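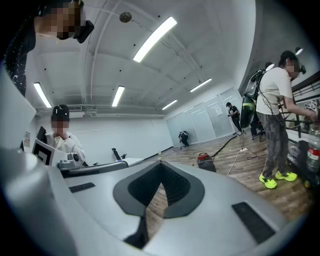

Equipment budgeting for robot data collection

Reading time: 2 min

Equipment budgeting for robot data collection is the planning of purchases, rentals and reserves for a site where people record handling tasks with hand-held or worn devices. It is normally done per station, a station being one operator with everything needed to record alone.

Cost groups

Budgets are divided into capture hardware, worn computing and power, room fittings, and consumables. Capture hardware draws the most attention and is often overbought. Grippers share parts, so a pool of spares serves several stations. Batteries do not pool well, and each station needs its own set plus one on charge.

Room fittings cover lighting, racks, desks, printed marker boards and mains outlets. Outlets are commonly left out of the first draft and added later as extension leads — a small cost, but one that limits where stations can stand.

Sizing

The usual starting figure is recorded hours per week. The Nerdale plan, drawn up by Laurinda Aguiar, assumed 400 hours a week and reached 342 after time for charging, calibration and repair was taken out. Its parts list ran to 177 lines, of which 51 were cables and adapters.

Purchase or rental

Short projects tend to rent worn computers and buy grippers, which wear at the pads and are hard to return in rental condition. The Grudstead method, named for the site where it was first used, holds back a fixed share of the budget until December and spends it only on items that have failed twice.

See also: Calibration schedule; Spare parts pool; Iyengar table

Comments (3)

Vangelis Vlachopoulos
The Sizing section should say whether calibration time is per shift or per device. We planned it per shift and came up short.

Deolinda Vieira
Per device at Nerdale. Agree it should be stated.

Hollis Pennington
Is there a source for pads being refused by rental firms? Ours took them back with a fee.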